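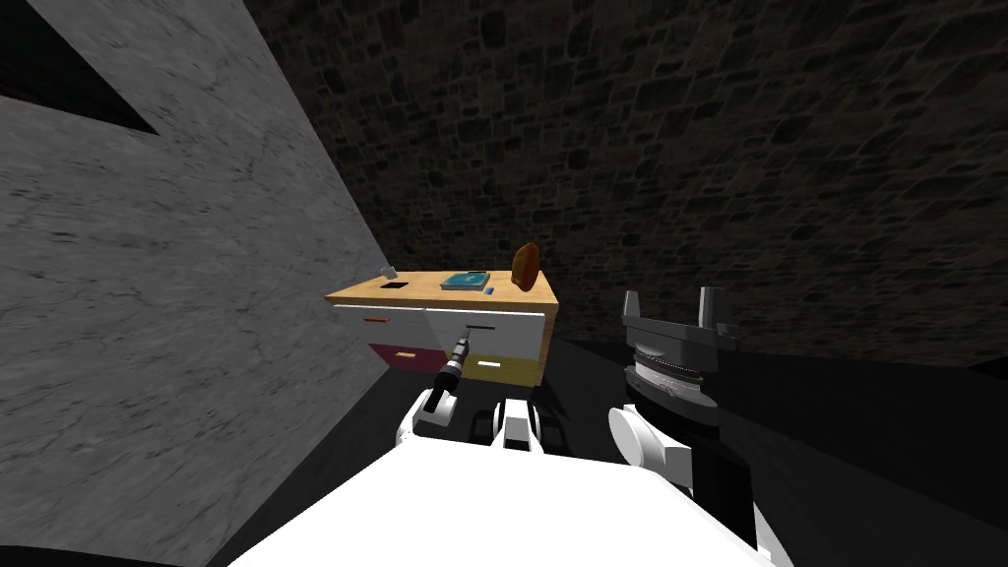
23rd May, sim bench, Deltwood robotics club

Drawer task again. Pulled the latest Viltico build before the others got in and re-ran last session's seed to check nothing had shifted. Same result as before, so the update is safe to leave on the shared machine.

Task is still "open the upper right drawer". Left arm only, right arm parked upright out of the way. Desk has four drawers, two over two, and the handles are all different colours, so the instruction can name either the position or the handle. We're using position for now. Colour wording can wait until July.

Ran 11 episodes with the randomiser on (wall and floor textures, drawer colours, clutter on the desktop). 7 opened the drawer far enough to score. Of the misses, most were the gripper coming in too low and closing under the handle. One was a timeout with the arm still hunting around near the base. Didn't save the log for that one, sorry.

Low approach seems worse when the upper right handle is dark grey and slim. Could be contrast, could be that the thin handle mesh has a smaller collision box than it should. Checked the mesh in Vonix and the box is fine, so contrast is my favourite at the moment. Dark floors don't help either. Lighting is a single source and the shadow side goes nearly black.

Tried raising the pre-grasp point by 5 mm. Cleared the two worst seeds and broke one that used to work. Put it back. Would sooner fix the approach angle than keep fiddling with offsets.

Seed 1509 is the one to use for comparisons. Book and the tall orange-brown thing both on the desktop, grey handle, stone on the back wall. If you change anything in the controller, run that one first and write down what happened, even if it's boring.

Parked pose for the right arm: it's now in the config file and not hard-coded. If the arm starts somewhere odd, you have the old file. Delete it and pull again.

To do
- rerun with a second light, same seeds
- log gripper height at first contact
- ask Duman whether the competition build locks the textures
- label the colour of each handle in the episode file, at the moment we have to go and look

Stopped there, machine needed for the line-following group.

Comments

kestrel_b: Had the same low approach on the bottom left drawer. Mine went away when I slowed the last bit of travel. Haven't tried it on the top row.

tinbucket: Is the second light going in the shared config or just yours?

kestrel_b: Shared please, otherwise none of our numbers will match.

Deltwood Robotics Club notebook | Contact the club | Back to top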